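Virkerberg, a novel in translation
Progress report to the Fenura Fund for Literature
October 1, 2025

Dear Calum Nisbet,

I send you the second report on the novel, as our agreement asks. The first draft of parts one and two is complete and part three is open on my desk. The manuscript has now 2609 lines in the numbering that my editor and I use, and I expect the last part will be shorter than the others.

As you remember from the application, the story follows Erna, a widow who rents out the upper floor of her house in Virkerberg to a surveyor called McIver. The year is 1828. He has come to measure the valley and she has agreed to cook for him. In the first plan they fell in love by the middle of the book. I have changed this. Erna now finds his notebooks in part two, and what she reads in them makes her silent with him for a whole winter. I believe the reader will wait more gladly for the love when it comes late.

The change had a cost in time. I had to write again eight chapters, and two of them I wrote three times. The dinner with the pastor is still too long. My editor thinks that it should be cut by half and I am inclined to agree with her, but I want to finish part three before I touch it. 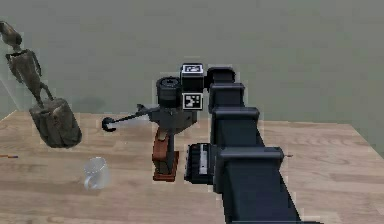

Fenura Reports, no. 8, p. 14

The translation goes in parallel. Part one exists in English in a version which I made myself, and a native reader has corrected it. She marked many places where the people speak too politely to each other, especially McIver, who is supposed to be a little rough. I have made his sentences shorter. With Erna I left the formal manner, as it belongs to her and she loses it only in the last chapters.

On the research: I spent two weeks in the regional archive in spring and read letters of the period, mostly for the prices, the food and the roads. A surveyor's contract gave me the idea for the quarrel about the boundary stone. I do not plan another visit.

On the money: from the grant I have used the part for living costs and the part for travel. There remain around 1000 euros, reserved for the second correction of the English text. I ask for no change in the budget.

I ask for one change in the calendar. The full draft was promised for the beginning of November, and I would like to deliver it at the end of that month. The ending is decided, but the chapter in which Erna gives back the notebooks is difficult and I do not wish to hurry it.

A sample of part two, in English, is enclosed with this report. I would be glad to hear if the winter chapters seem slow to you.

With thanks for your patience,
the author

3 comments | 8 shares
Contact | © 2025 Fenura Fund for Literature | Back to top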